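Ticket 987 — Snack order count doesn't match the Lokileo stock sheet
Opened: 16 November 2024
Product: Lokileo pantry list, shared household plan
Status: waiting for reply

Hello there, and thank you for picking this up. I look after the snack shelf for our little shared workroom, and I'm trying to sort all the packets into coloured tubs so people can help themselves without rummaging. The sorting is coming along, but the list and I have fallen out over the noodles.
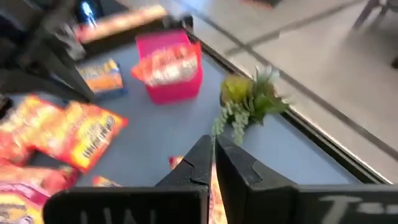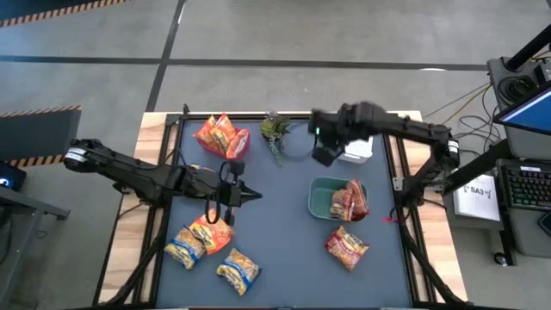
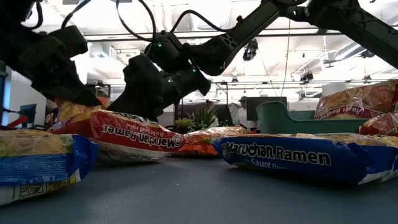
Whenever I add a packet of ramen, the list files it under "Snacks, bagged" and puts it in whichever tub I opened last. So my roast beef noodles end up with the crisps, and then the shopping reminder thinks we have plenty of both and goes quiet. I did so enjoy those reminders when they worked — they saved me many a trip to the shop back in August!

What I've tried so far, in case it spares you the asking:

Renamed the tub from "Noodles" to "Ramen". The name changed nicely but the packets still went elsewhere.

Deleted the tub and made it again. This gave me error 617 the first time and nothing at all the second, so I had a cup of tea and left it alone.

Moved the packets by hand, one flavour at a time. They stay put until I close the list, and then back they go.

Took our list down below 200 entries, as your help page suggests for slow lists. It is certainly quicker, but the noodles are no better.

Update, same afternoon: the tubs with a plain colour for a name seem to behave, and only the ones I named after food go astray. I have 3 of those. Could it be that the list reads the word as a category? If so I'm quite happy to call everything by its colour, though I'd be sorry to lose the labels — I'd only just got everybody used to them.

I can send the exported list if that would help. Mornings are best for me if you'd like to ring.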